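Section 6: Enrolling people on the palm reader

October 10, 2022
By Kartini Halim

By now your Mockus reader should be on the wall, plugged in, and showing a steady white light. If it's blinking amber, go back to the wiring section, and please don't try to enroll anyone yet (I did once, and had to throw out a whole morning's worth of records).

Enrolling means the reader takes several looks at the veins in somebody's palm and saves a template. The template is a string of numbers, and no photo of the hand gets kept. People will ask you about that, so have the answer ready! I print the privacy page from the back of this guide and leave a stack of them next to the reader.

You'll need:

- the admin card that came in the reader's box
- a laptop on the same network, with the console open
- your list of names and staff numbers
- the hand guide (the gray plastic cradle), clipped in place

Before the first person

The sensor window needs to be clean before you calibrate, and I mean properly clean. The reader works out its baseline from whatever it sees during calibration, so a greasy smear gets baked right into every template you take afterward. Hakim Mangundap, who did the Landomberg office with me, had a reader that refused half the people on the second floor until we wiped it and started over. 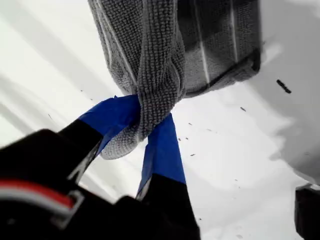

Calibration takes a minute or so and the window has to stay untouched the whole time, so do your wiping first and let the glass dry. I've tried paper towels (lint), shirt sleeves (worse) and those little lens cloths that vanish the day you buy them. What I carry now is a gray microfiber towel with that nubby surface, all tightly packed little bumps, and it's big enough to bunch up in my hand and get into the corners of the window. Damp it with plain water, wipe, then go over the glass again with a dry part. Any microfiber will do if you already have one in the drawer.

CAUTION: No glass cleaner, no alcohol, nothing with ammonia. The window has a filter coating on it and it will haze.

1. Hold the admin card against the lower edge of the reader until you hear two beeps.

2. On the console, choose Reader, then Calibrate. Keep hands, sleeves and curious coworkers away from the window.

3. Wait for the word Ready. If you get Ambient High instead, there's too much light landing on the sensor. Pull the blinds, or tip the hood down one notch, and run it again. Direct sun is the usual culprit, and you'll want to check at the time of day the sun really comes in. The Dinduvstead lobby passed at breakfast and failed every afternoon.

4. Write down the baseline number it shows. Ours at Tundville was 2,857. Yours will be different and that's fine; you only want it so you can compare later if the reader starts acting up.

NOTE: You have to recalibrate if the reader is moved, even a few inches along the same wall.

Enrolling one person

5. Type the staff number into the console and press Enter. Check the name that comes up, out loud, with the person in front of you. It sounds fussy. Untangling two swapped templates is a lot fussier.

6. Ask which hand they'd like to use. Most people pick the one that isn't carrying the coffee. Either is fine, but it has to be the same one every time, so let them think about it for a second.

7. Have them rest the wrist on the cradle, fingers apart, palm flat and level over the window. They shouldn't press down on anything. The palm floats about the height of a coffee mug's handle above the glass, and the ring light goes from white to blue when the distance is right.

8. Tell them to hold still until the ring turns green, then take the hand away completely. The reader asks for this several times over, and yes, the hand has to leave and come back each time! If it just hovers there, you get the same look over and over and a template that only works when the planets line up.

9. Look at the quality score. Anything at 60 or higher, save it. Between 50 and 60 you can save it, but I'd try the other hand first and keep the better one. Under 50, don't save at all. Go to the section on low scores below.

10. Ask them to test it right there. Step back, walk up like a normal person arriving at work, present the hand. If the door clicks, you're done and you can call the next one.

NOTE: Rings and watches don't matter much. Long sleeves that drop over the heel of the hand do, so have people push them up.

CAUTION: Never enroll somebody's hand under your own staff number "just to test." The console won't let you move a template later, only delete it, and you'll lock yourself out. Ask me how I know.

If you're doing a big group, book people in short slots and wipe the window now and then as you go. Nobody should be touching it, but they do, especially the tall ones. I keep the towel over my shoulder and give the glass a quick dry wipe whenever the scores start to sag.
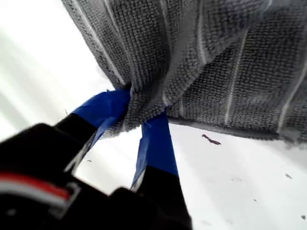 When the score stays low

Cold hands are the big one. In January I had a line of people coming straight in from the parking lot with fingers like icicles, and the scores were dreadful. Cold narrows the veins near the skin and the reader has less to look at. Send them off for a hot drink and take the next person.

Work through these in order:

1. Warm the hand up. Rubbing both palms together is usually enough.

2. Check the height and the angle. A tilted palm is the most common mistake after cold hands, and people can't see their own tilt, so crouch down and look from the side.

3. Try the other hand.

4. Wipe off hand cream or sunscreen. A thick layer can cause glare.

5. Delete the attempt, press Reset Session, and start again from step 5 in the list above. The console keeps averaging in the bad looks until you do.

If you've been through all that and still can't get a decent score, stop. Give the person a card and mark them Card Only in the console. A few people just don't read well on this kind of sensor, it isn't anything they're doing, and making them stand there with a line behind them is no fun for anybody.

NOTE: Card Only people still show up in the attendance log in the normal way. The column marked Method will say C where everyone else has P.

Finishing up

1. On the console, choose Templates, then Back Up. Put the file wherever your security policy says it belongs, which is definitely not your desktop.

2. Hold the admin card to the reader again until it beeps once. The light goes back to steady white.

3. Lock the admin card away. Anyone holding it can enroll a hand.

Door schedules and visitor access are in Section 7.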